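3. Study Setting and Beverage Service

Fieldwork was carried out in family cafes operated under the Jurness name, each of which combines counter service with an indoor play area.

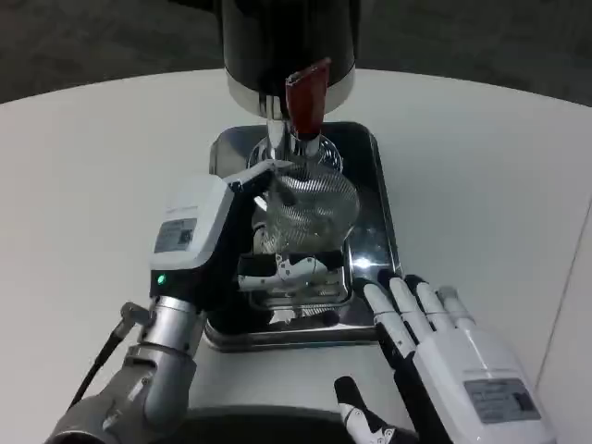

Figure 3. Cylindrical drink dispenser with chrome tap and dark red handle, on a white tabletop.

The sites were selected with the agreement of the operator and were open to the public throughout the study. All served hot drinks, juices and a short lunch menu that included smaller portions for children. Two forms of drink service were compared. Under counter service, staff prepared and handed over every drink. Under self-service, adults paid at the counter and filled their own cups at a separate station. Food was ordered in the same way under both forms, and prices did not change between them.

3.1 Data Collection

Visiting parties were invited to take part once they had found a table. A party was eligible if it included at least one adult and one child under the age of ten. In total, 463 parties agreed to take part, and 420 returned a questionnaire complete enough for analysis. The questionnaire asked about the length of the wait, the ease of supervising children while ordering, and the likelihood of a further visit. It was offered in English and Vietnamese; the Vietnamese version was prepared by Oanh Võ and checked against the original by a second reader.

Sales records supplied by the operator were used to establish what each party had bought. These records covered 991 drink orders. Refills were entered as separate orders only when a charge was made, so free refills of water do not appear in the totals reported in Section 4.

3.2 Coding of Comments

Written comments were coded by Doaa Tazi and Fouad Hajji, working separately from a shared list of themes based on the earlier scheme of Belkadi and El Ouafi. Comments that touched on more than one theme received more than one code. Where the two coders disagreed, the comment was discussed until a single coding was reached. Remarks on the play equipment were kept in a separate group, as they fell outside the main research question, and are treated only briefly in Section 5.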